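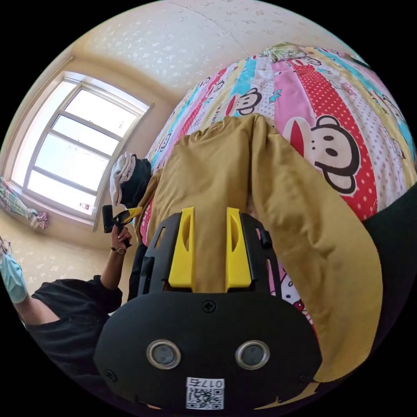 Tarside Residences -- Linen and Laundry Services

Washing at the Tarside: an interview with Darcy Ormsby
Interview by In-ho Shin

The laundry at Tarside occupies the basement level of the east wing and handles bed linen for 336 rooms. It also has a resident side, with coin-free machines that students use for their own clothing. Darcy Ormsby has run both sides for long enough to have replaced most of the equipment. We spoke in the folding area in the late morning, between the second and third linen cycles.

I asked first what goes through the linen side in a normal week. "Flat sheets, fitted sheets, pillowcases, and towels from the guest rooms," Ormsby said. "Doona covers only at the end of term. Anything a resident brings from home stays on the resident side and they wash it themselves. If it turns up in our bags, it goes in a tub with the room number on it."

Linen is sorted by fibre and by colour before it is weighed. The house sheets are a polyester-cotton blend at 140 grams per square metre, which Ormsby describes as light for institutional use. A heavier sheet would last longer on the bed but hold more water at the end of the spin, and the dryers are the slowest part of the line.

"People look at the washers when they want to speed a laundry up," Ormsby said. "Our wash is 38 minutes. The drying is what the linen waits for. When we went to the lighter sheet we gained one extra load before lunch, and we didn't touch a washer."

Extraction

The linen side has 4 washer-extractors and a bank of Fujimoto tumble dryers. The extractors were installed first, and the floor under them was re-poured to take the load. Ormsby keeps a written record of residual moisture, taken by weighing a test bundle dry, then again straight out of the extractor. The bundle is made up of the same sheets each time and is retired when it starts to lose weight from wear.

"You want the number to be boring," Ormsby said. "If it creeps up, something has changed. Usually the drain valve is slow, or somebody has put towels in with sheets and the load has gone off balance. The machine drops its own spin speed when it's off balance and doesn't tell you much about it."

Overloading is a smaller problem than underloading, in Ormsby's account. A drum that is half full lets the linen fall in a lump, and the lump sits on one side during the spin. Part loads are held over to the next cycle where possible.

Chemistry

Dosing is automatic on the linen side. The detergent is Triltine, a low-foam liquid supplied in drums and pumped from a locked cage. There is an alkali booster for the towels and a sour in the final rinse to bring the pH back down. Ormsby tests the last rinse water with strips each morning, and with a proper meter when the strips look doubtful.

"If the sour runs out and you miss it, the sheets come out of the dryer a bit grey and they feel harsh. Residents will tell you they itch. Then you've got to rewash the lot, and rewashing costs more than the sour ever did."

Bleach was dropped from the standard program. It is now used only on stained whites that have already failed a second wash, at low temperature, in a single machine. The change reduced tearing along the hems, where the stitching had been giving way before the cloth did.

What residents ask

Most of the questions that come to Ormsby are about residents' own clothing, and most of those are about knits. Fleece-backed sweatshirts and ribbed collars come up more than anything else. The advice given at the counter is a cool wash, inside out, with a full spin and a short, low tumble, then finishing on a flat surface.

"The body fabric and the rib don't shrink the same amount," Ormsby said. "They're knitted differently, and the rib often has some elastane in it. Run it hot and the body comes in while the collar goes wavy. Hang it by the shoulders while it's heavy with water and the sleeves grow. So lay it out, square it up with your hands and leave it alone."

On strong colours, Ormsby was more relaxed. A new garment in a deep shade should be washed alone or with similar shades for the first 2 washes. After that, loose dye is rarely a problem in cold water. Rubbing does more harm than bleeding: an overfilled drum abrades the face of the cloth, and what residents report as fading is frequently broken surface fibre.

Printed sheets were the other subject. Many residents bring their own, and the print may be pigment held on the surface with a binder or dye that has gone into the fibre. Ormsby's test is to feel it. If the printed areas are stiffer than the plain areas, it is probably pigment, and it should be kept away from high heat and from anything with a zip.

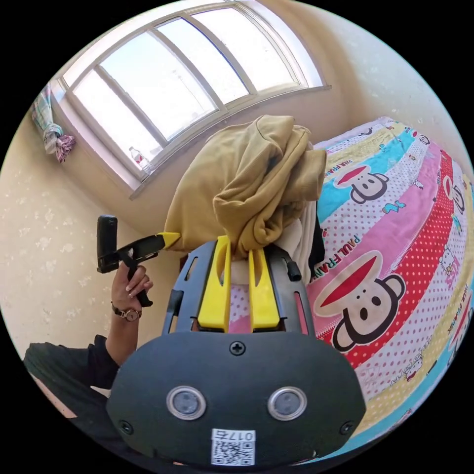
Drying and lint

The resident dryers have a sensor program and a timed program. Ormsby would prefer that residents used the sensor program, which reads moisture through two metal bars inside the drum. The bars collect a film from dryer sheets and then read dry too early. They are wiped with vinegar once a month, in the same round as the door seals.

Lint screens on both sides are cleared every load. The ducts are inspected in January, when the building is at its emptiest, by a contractor called Irkik, who measures airflow at the outlet and compares it with the reading from the year before. One run was shortened after the last inspection. It had three elbows in it and now has one.

"Airflow is drying time," Ormsby said. "You can put as much heat in as you like. If the wet air can't get out, you're steaming the washing."

Replacement

Sheets are taken out of service by condition, with no fixed number of washes. Folding staff hold each one to the light over the table, and thin patches in the centre third are the usual finding. Those sheets are cut down for cleaning cloths. Pillowcases last longer and tend to be lost before they wear out.

I asked what Ormsby would change given a budget. The answer was a second set of scales, so that the test bundle and the incoming linen could be weighed at the same time, and a better trolley for wet loads. The present trolleys have fixed rear wheels and have to be lifted around the corner by the lift.

The third cycle finished at 11:40 and Ormsby went to unload it.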